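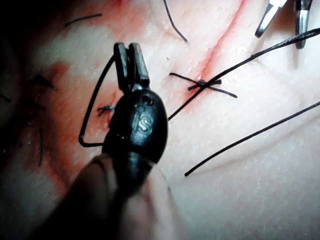

表面形貌通常按横向尺度分成形状误差、波纹度和粗糙度三部分，三者叠加在同一个实际表面上，划分依据是滤波器的截止波长，与加工方法没有直接关系。本讲讨论粗糙度及人为制作的表面纹理，以及它们对接触和摩擦的影响。形貌的高度差往往比横向尺寸小得多，肉眼对它的判断主要依靠明暗而来。黑色壳体上凸起的“IS”两个字母与底面同为深色，只因受光而显得略浅，便能辨认出来；浅色底面上的细纹也属于同类问题，看得出纹理存在，读不出纹理深度。明暗反映的是局部斜率与光照方向的关系，由斜率恢复高度需要已知光源方向、反射模型和边界条件，缺一项则结果不唯一。因此目视和照片只用于定性比较，高度参数一律以测量轮廓为准。

表面形貌与接触 第二部分讲义
授课：Hannelore Oltmanns
实验课：Torben Buschmann
修订：2019年5月11日

本部分接第一部分的公差与配合，后续为润滑。需要预先掌握的内容：平面应力与平面应变、线弹性半空间的基本解、随机过程的自相关函数与功率谱密度。推导从略之处已注明，完整过程见 Parveen Navaratnam 整理的附录。

1 符号与坐标

x 轴沿测量方向，y 轴在名义表面内垂直于 x，z 轴指向材料外侧。z(x) 表示以中线为基准的轮廓高度，峰为正，谷为负。lr 为取样长度，ln 为评定长度，λc 为区分粗糙度与波纹度的截止波长，λs 为滤除更短波成分的截止波长。默认情况下 lr 等于 λc，ln 等于五倍 lr。

高度单位用微米，横向单位用毫米，计算斜率前必须统一。往年报告中斜率差一千倍的错误几乎都出在这里。

绘制轮廓图时，纵向放大倍数通常远大于横向。图上看似尖锐的峰，按等比例绘出后只是很缓的起伏，磨削表面的均方根斜率对应的角度一般只有几度到十几度。凡是从图上直接量角度的做法都不可用。

2 轮廓的获取

2.1 触针法

触针以恒定速度划过表面，垂直位移经传感器转换为电信号。针尖为圆锥形，顶端为球面，公称半径常用 2 μm，较粗糙的表面可用 5 μm 或 10 μm。记录下来的曲线是针尖中心轨迹平移后的结果，数学上等于真实轮廓与针尖形状的形态学膨胀。由此产生两个后果：

（a）宽度小于针尖尺寸的谷不能被完全探入，谷深偏小，谷底变尖；
（b）峰顶曲率半径被增大，增大量等于针尖半径，峰高不变。

后果（b）对第 6 节的接触模型影响较大。峰顶半径是模型的输入量，若直接取测量值，名义接触应力会被低估。修正的办法是对记录曲线做一次形态学腐蚀，腐蚀只能恢复针尖到达过的部分，谷底信息不能恢复。

测力应保持在不留划痕的范围。软质聚合物和弹性体表面即使不留永久划痕，也会在针尖下发生可恢复的弹性压入，记录的高度同时包含形貌和局部刚度的变化。此类材料优先用光学法，或者先制作硬质复型再测复型。

2.2 光学法

共焦法、白光干涉法和变焦法各有适用范围。选用时看两项：物镜数值孔径决定的最大可测斜率，以及横向分辨率。表面局部斜率超过物镜接收角而表面又足够光滑时，反射光不能返回，数据中出现空洞。多数软件默认以插值填补空洞，填补后的区域在图上与实测区域没有区别。报告须注明空洞所占比例以及是否做了填补。

半透明材料另有体散射问题。入射光进入材料后在表层以下返回，使测得的表面位置下移，并带有噪声。蜡、硅胶和部分陶瓷都有这种现象。表面喷镀薄金属层可以消除体散射，代价是喷镀层自身的厚度与颗粒进入测量结果。

表面有液体时，光学法测得的是液面、固体表面或二者的混合，取决于液膜厚度与光源的相干长度。液体聚集在沟槽中时，沟槽深度会明显偏小。测量前应清洁并干燥，干燥会引起收缩的材料除外，此时改用复型。

2.3 采样

采样间距 Δx 应满足奈奎斯特条件，即小于 λs 的一半，实际取 λs 的五分之一或更小。先采样后用数字方法滤波并不能消除混叠，混叠成分在采样时已经进入通带。触针的有限半径起到一定的机械低通作用，光学系统的传递函数也有类似作用，两者截止特性不同，同一表面用两种方法得到的短波参数不宜直接比较。

实验课使用的 Noko 轮廓数据每条含 3,328 个采样点，已去除首尾加减速段。文件中第一列为 x，第二列为未滤波的高度，倾斜未校正。

3 滤波与基准

处理次序固定为：去除形状、施加 λs 滤波、施加 λc 滤波、计算参数。形状一般以最小二乘直线或圆弧去除。次序颠倒会使大曲率工件的形状残余进入粗糙度。

高斯轮廓滤波器的权函数为

s(x) = (1 / (α λc)) · exp[ −π (x / (α λc))² ]，α = √(ln 2 / π) ≈ 0.4697

中线由 z(x) 与 s(x) 卷积得到，粗糙度轮廓为原轮廓减去中线。在波长等于 λc 处，两者的幅值传输率均为 50%。

λc 的选择对结果影响很大。对非周期轮廓，先估计 Ra 再查表：Ra 大于 0.1 μm 且不超过 2 μm 时取 λc = 0.8 mm，评定长度 4 mm；Ra 大于 2 μm 且不超过 10 μm 时取 λc = 2.5 mm，评定长度 12.5 mm。测得的 Ra 若落在估计区间之外，应更换 λc 重测。对周期轮廓，如车削面，改以轮廓单元平均宽度 RSm 为查表依据。

高斯滤波器在轮廓两端各有半个截止波长的区域缺少完整的邻域数据，常规做法是舍弃。若样件过短不能舍弃，可采用端部修正的回归滤波器，并在报告中写明。

珩磨面和其他带有深沟的表面不适合普通高斯滤波。深沟把中线拉低，沟两侧的平台因此在粗糙度轮廓上向上翘起，形成并不存在的峰。稳健高斯回归滤波器通过迭代降低离群点的权重，可以减轻这种失真。

4 高度参数及其局限

算术平均偏差 Ra 为 |z(x)| 在取样长度内的平均值，均方根偏差 Rq 为 z² 平均值的平方根。高度服从正态分布时，Rq / Ra = √(π/2) ≈ 1.25；正弦轮廓的比值为 π / (2√2) ≈ 1.11。两者偏离上述数值可作为分布形态的初步提示，不能作为判据。

Ra 不含任何横向信息。把轮廓沿 x 方向拉伸一倍，Ra 不变，斜率减半，曲率变为四分之一。Ra 也不含方向信息，将轮廓上下翻转，尖峰宽谷的表面变为平台窄谷的表面，Ra 与 Rq 均不变，而两者的磨合、储油和密封性能相差很大。

区分二者要用偏斜度 Rsk，即 z³ 的平均值除以 Rq³。平台窄谷的表面 Rsk 为负，尖峰宽谷的表面 Rsk 为正。峭度 Rku 为 z⁴ 的平均值除以 Rq⁴，正态分布时等于 3。高阶矩对个别极值点十分敏感，一粒灰尘即可使 Rku 成倍增大，引用前须检查原始轮廓。

支承率曲线又称阿博特—费尔斯通曲线，给出在任一截取高度上材料所占长度的比例。它是高度累积分布的另一种画法。对分层表面，按规定在曲线中段求取斜率最小的割线，由此划分出核心高度 Rk、去除峰高 Rpk 和去除谷深 Rvk。曲线不呈 S 形时这组参数没有意义，软件仍会给出数值。

图样标注只写 Ra 上限的情况很普遍。Vuvmont 的密封端面即为一例：图样要求只有 Ra，两批零件均合格，其中一批泄漏。复测后发现泄漏批次的加工纹理沿径向排列，合格批次沿周向排列。径向沟槽在密封带内外之间构成直通路径，周向沟槽则与泄漏方向垂直。Imke Mühlbauer 据此在图样中增加了纹理方向符号和 Rpk 上限，Ra 值没有改动。

5 间隙、开口与线状缺陷

粗糙度参数不适用于孤立的线状缺陷。裂纹、划伤、切口和接缝的宽度与深度应单独评定，计算粗糙度时将其所在区段剔除。剔除的依据和位置要写入报告，不得只写“已剔除异常”。

切口在软材料中的张开量由三项决定：材料内的预张力、切口长度和边界约束。对受均匀拉应力 σ 的无限大弹性平板，长度为 2a 的穿透裂纹在平面应力下的中心张开位移为

δ = 4 σ a / E

张开轮廓为椭圆，端部曲率最大。公式只在小变形下成立，弹性体中的张开量常超出此范围，但 δ 与 a 成正比这一趋势仍可用于估计。将长度 2a 的切口在中点以刚性连接约束后，两段各自近似为长度 a 的短切口，最大张开量随之下降到原值的一半以下，剩余部分由连接处承担集中力。连接点间距因此应按允许张开量确定，连接处的局部强度另行校核。

张开位移宜在缺陷两侧取固定标记测量。直接读取缺口边缘时，边缘的圆角、翻边和填充物都会带来误差，其中填充物影响最大：缺口内若有液体，明暗边界对应的是液面弯月面，不是材料边缘。

以线材作连接件时，还要考虑线与线、线与基体之间的摩擦。下面的结面照片中，黑色线在切口上方收成紧密的结，剪短的线头向两侧伸出；这种连接没有胶也没有焊点，线体之间的保持力由摩擦提供。

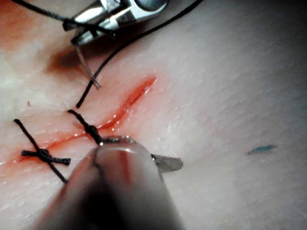 6 接触模型

6.1 单峰接触

峰顶近似为半径 R 的球面，与刚性平面在法向力 F 作用下接触，赫兹解给出

接触半径 a = (3 F R / (4 E*))^(1/3)
压入量 δ = a² / R
最大接触压力 p0 = 3 F / (2 π a²)

其中 E* 为等效模量，1/E* = (1 − ν1²)/E1 + (1 − ν2²)/E2。接触面积与 F 的 2/3 次方成正比。若摩擦力与真实接触面积成正比，单峰接触的摩擦力便与载荷的 2/3 次方成正比，摩擦系数随载荷增大而下降。光滑橡胶球压在玻璃上的试验与此相符，干燥的粗糙金属表面则不然。

6.2 多峰接触

格林伍德—威廉森模型假定各峰顶半径相同，峰高服从某一分布，相互之间没有弹性耦合。若峰高服从指数分布，接触峰的数目、真实接触面积和总载荷均以同一指数因子随间距变化，三者严格成正比。真实分布更接近正态，高端尾部与指数分布相差不大，面积与载荷仍近似成正比。阿蒙顿定律在弹性范围内由此得到解释：载荷增加主要使新的峰进入接触，每个接触点的平均尺寸变化很小。

模型的塑性指数为

ψ = (E* / H) · √(σs / R)

H 为较软一方的硬度，σs 为峰高标准差。ψ 小于 0.6 时接触以弹性为主，大于 1 时在很低的载荷下即出现塑性变形。ψ 不含载荷，表面是否发生塑性接触主要由材料和形貌决定。

模型的缺陷集中在 R 上。峰顶曲率依赖短波成分，采样间距减小，测得的峰更多、更尖，R 随之下降，没有收敛的趋势。以功率谱为输入的模型避开了“峰”的定义，但同样需要指定短波截止。无论采用哪种模型，报告中都要给出对应的 λs 和采样间距，否则结果不能复现。

6.3 真实接触面积的量级

取硬度 H = 1.5 GPa 的软钢，法向力 300 N。假定接触点全部进入塑性，则

Ar = F / H = 300 / (1.5 × 10⁹) = 2 × 10⁻⁷ m² = 0.2 mm²

若名义面积为 100 mm²，真实接触面积只占 0.2%。名义面积不出现在算式中，更换为更大的平面并不增加 Ar。工件表面若有氧化膜或吸附层，局部剪切强度改变，Ar 的量级不变。

7 柔性线材的摩擦

柔性线绕过刚性圆柱，包角为 θ，摩擦系数为 μ，即将滑动时两端张力之比为

T2 / T1 = exp(μ θ)

公式与圆柱半径无关。取 μ = 0.2，包角一整圈，比值为 3.5；两圈为 12.3；三圈为 43.4。公式忽略了线的弯曲刚度、厚度以及 μ 随压力的变化。线径与圆柱直径接近时，弯曲刚度使实际包角减小，计算值偏高。

结的情况更复杂，缠绕对象本身也是柔性线，接触压力由结内各段张力共同决定。能够得出的一般结论是：对给定结形存在一个临界摩擦系数，高于此值时，载荷增大引起的夹紧力增长快于拉脱力增长，结自锁；低于此值时，结在任意小的载荷下都会滑脱，收得再紧也只能推迟。增加缠绕次数可以降低临界值。

单丝与编织线在这里差别明显。单丝表面光滑，弯曲刚度大，松手后有回弹，结内接触压力下降。编织线表面有周期起伏，线股可以相互嵌入，等效摩擦系数较高，穿过基体时的阻力也较高。涂层降低穿行阻力的同时也降低结的保持力，两项指标不能分开优化。

实验课的 Dolisach 线材在试验前于恒定湿度下放置。吸湿使聚酰胺软化，接触面积增大，粘着分量上升，水膜同时又可起润滑作用，净效果的符号由线的结构决定。不同湿度下的数据不得合并。

8 人为纹理

8.1 分类

人为纹理按用途分三类处理：减少接触的，如量块附件上的凹槽；存留润滑剂的，如珩磨网纹和激光微坑；增大切向阻力的，如滚花和齿形夹持面。第三类与前两类的设计方向相反，它依赖凸起对对偶件的压入。

8.2 滚花的几何

滚花分直纹与网纹。网纹由两组相互交叉的沟构成，留下的凸起呈棱锥或截顶棱锥。基本参数为模数 m 或节距 p，二者关系为 p = π m。以滚压方式加工时材料被挤出，工件外径增大，配合尺寸要按滚压后控制；以切削方式加工时外径基本不变，齿顶较完整。

圆柱滚花的周长应接近节距的整数倍。不满足时，滚轮第二圈的齿不能落入第一圈的沟，形成重齿，表面出现细碎的错纹。网纹对此更敏感，因为左右两组沟都需要闭合。

平面上的交叉纹理没有闭合问题，可用成形刀刨削、电火花或激光加工。夹持工具的工作面常用这种纹理，凸起各向尺寸相近时，抵抗滑动的能力对方向不敏感；若把菱形拉长，沿长对角线方向的阻力低于沿短对角线方向的阻力。 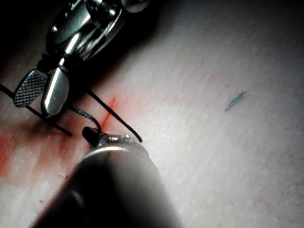
图3 张开的钳口，左侧工作面上为交叉菱形网纹

8.3 阻力的分解

切向阻力写成粘着与犁沟两项之和：

F = τ Ar + n Ap pm

τ 为界面剪切强度，n 为压入的凸起数，Ap 为单个凸起在滑动方向上的投影接触面积，pm 为对偶材料的流动压力。对半锥角为 φ 的圆锥凸起，犁沟分量对应的摩擦系数为

μp = (2 / π) · cot φ

φ = 80° 时 μp = 0.11，φ = 60° 时 μp = 0.37，φ = 45° 时 μp = 0.64。一般研磨表面的有效半锥角接近 90°，犁沟项可以略去；齿形夹持面则以犁沟项为主，且该项对润滑不敏感。有液体存在时光滑夹持面的阻力显著下降，齿形夹持面下降较少，沟槽还提供了液体排出的通道。

对偶材料为弹性体时，流动压力的概念不再适用。凸起压入后材料大部分回弹，能量损失来自滞后，犁沟项应换成滞后项，其大小取决于滑动速度除以纹理节距所得的激励频率，以及该频率下的损耗模量。频率落在损耗峰附近时阻力最大。纹理节距减半，对应最大阻力的滑动速度也减半。

8.4 压痕与损伤

齿形越尖，单位法向力得到的阻力越高，对偶件的损伤也越重。可行的折中是截去齿顶，使齿顶面积占名义面积的一定比例 κ。法向力 F 作用下的平均齿顶压力为 F / (κ A)。取 F = 300 N，A = 132 mm²，κ = 0.25，则

p = 300 / (0.25 × 132) = 9.1 MPa

此值远低于金属硬度，夹持金属件时齿顶不会留下整片压痕，只在微观峰上产生塑性变形；夹持软质聚合物时已进入需要校核的范围。齿顶边缘有应力集中，截顶后的棱边应倒圆，倒圆半径在图样上给出，不能以“去毛刺”代替。

Ruben Mulder 对 Anozie 夹块做过 κ 的对比，记录中有一处需要注意：截顶较多的夹块在首次加载时阻力较低，反复加载后与其他夹块接近，原因是对偶件上已形成与齿形吻合的压痕。比较不同齿形时，每次试验都要更换对偶件或移至新的位置。

9 实验报告的书写要求

9.1 轮廓数据：列出仪器、针尖半径或物镜数值孔径、采样间距、λs、λc、评定长度。缺少 λc 的 Ra 值按未给出处理。

9.2 参数：每个参数给出平均值与标准差，注明测量位置和方向。各取样长度内的值与各测量位置的值属于两个层次的离散，分开列出。

9.3 图：轮廓图标明纵横放大比。三维图使用的配色须附标尺，不得用光照渲染图代替高度图。显微照片附比例尺；没有比例尺的照片可以用于说明纹理类型，不得用于量取尺寸。

9.4 摩擦数据：写明静摩擦还是动摩擦，法向力的施加方式，滑动速度，温度与湿度。静摩擦试验还应写明停留时间，真实接触面积随停留时间按对数规律增长，停留时间不同的数据不能相互比较。

9.5 剔除：剔除的轮廓编号和理由列于附表。原始文件与处理后的文件一并提交，文件名沿用 Noko 数据包内的编号，后缀加处理步骤代号。

10 勘误

上一版第 6.2 节塑性指数中根号内的分子误写为 Rq，应为峰高标准差 σs，两者对同一表面并不相等，通常 σs 略小。第 8.3 节圆锥半锥角误写为锥面与名义表面的夹角，使用旧版公式的作业按余角换算后重交。附录中等效模量一式漏写下标，以本版第 6.1 节为准。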